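FOR RELEASE 6/22/18

Garkberg Asks the Plain Question: Can a Machine Help With the Chores Yet?

ROLTVILLE. For as long as most of us can remember, somebody has been promising a robot that will clear the table, fold the towels and box up the cookies for the bake sale. The folks at Garkberg have heard those promises too, and this summer they are opening their Roltville workshop to neighbors, shop owners and anyone else who would like to come and see how far along things really are.

The answer, says project lead Nabila Kettani, is "further than my mother thinks, and not nearly as far as my nephew thinks." Her team began its kitchen and bakery counter work in April, and has so far put 26 small chores in front of a pair of table-mounted arms. Some go nicely. Wiping is still a headache, and anything soft or floppy, like a dish towel, can eat up a whole afternoon.

Sorting and setting out treats is one of the chores the team likes best, and one that bakers ask for (it's dull work at five in the morning, as anybody who has done it will tell you!). The pieces are small, they come in different shapes, and a paper cupcake liner is not much of a target.

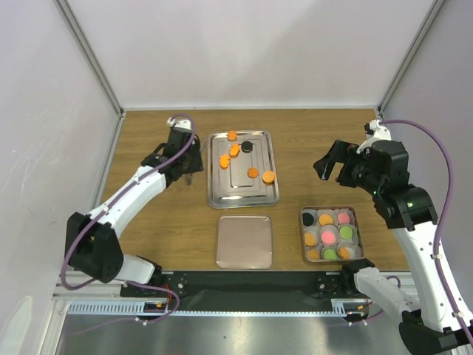 Two robot arms at the treat-sorting table, with small pieces on a steel tray and colored rounds set in paper liners. Photo: Garkberg

"A person picks up a cookie without giving it a thought," said Iveta Vrabec, who ran a pastry counter for 10 years before joining the company. "I had to sit down and think about what my fingers were doing, and I'm still thinking about it. Squeeze a bit too hard and you've got crumbs."

Garkberg does not plan to sell a kitchen helper this year and would like to be clear about that. A trial with the Flakaretti bakery is being talked over for later on, with people working alongside the arms the whole time.

Open workshop afternoons last 30 minutes per group, with up to 10 visitors in each. There is no charge, children are very welcome with a grown-up, and coffee will be on. To save a place, please call the front desk and ask for Dirk Vogler.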